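Zotgate Wash House
Progress report to the Ostinell Fund, second period

Prepared by Svenja Rothe, project coordinator

1. Summary

The wash house reopened to the public in May after the floor repairs described in our first report. It is running five mornings and two evenings a week. We have 134 registered households. Spending is within the approved budget except for one line, explained in section 4. One of the three targets for this period was missed.

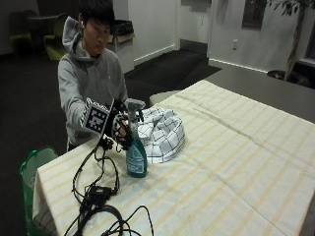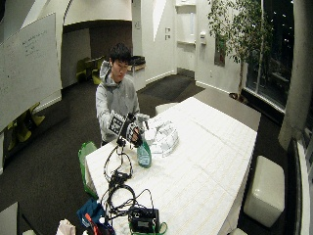 2. Use of the service

The target for this period was 120 registered households, so we are ahead on that count. Most came through the two housing offices and the school on Kuhlmann Street. A smaller group heard about us from neighbors and walked in. We had expected the housing offices to send more people in the first month than they did. Emiliano Insaurralde visited both offices and found that our leaflets were still in the box at one of them. Referrals from that office picked up afterward.

Evening sessions fill up first. The 6 p.m. slot has had a waiting list since the second week, while the early morning slot is often half used. Several parents told us that 7 a.m. does not work with school drop-off. We have moved the morning opening to 8:30 on a trial basis and will report on it next time.

3. Machines and building

All 9 washers are in service. Two of the dryers were out for part of the period with worn belts. Uritex, who hold the service contract, replaced the belts under warranty but took 12 working days to send someone. The contract says five. Gerd Reinholz has written to them and asked for a named contact. We have had a reply but not a name.

The drain at the rear of the building backed up once after heavy rain. The landlord's plumber cleared it and found roots in the pipe. The landlord has accepted that the repair is theirs to pay for. No date has been set, and we would like it done before the fall.

Water use per load is slightly higher than we planned for. Part of this is the rinse setting, which had been left on the longer program after the machines were installed. It has now been changed on all of them.

4. Budget

Staff, rent and insurance are on plan. Detergent and supplies are over by $2,000. Our original figure assumed that most households would bring their own detergent, and most do not. We can cover the difference from the unspent signage line and ask for your agreement to move the money. A revised table is attached.

5. Training

The missed target was staff training. Four people were due to complete the machine safety course and only two did. Rostislav Koubek was ill on the second date, and the provider canceled the third. Both remaining places are booked for next month. Until then the evening sessions are covered by the two who have finished, and this has meant some long days for Gisela Kettler in particular.

6. Next period

We plan to settle the opening hours, get the drain repaired and finish the training. We also want to start a mending table one evening a week if we can find a secondhand sewing machine in decent shape. This would not need extra funding.

We would be glad to have a decision on the signage money before the next supplies order goes in. Questions on the figures should go to Gerd Reinholz and anything else to me.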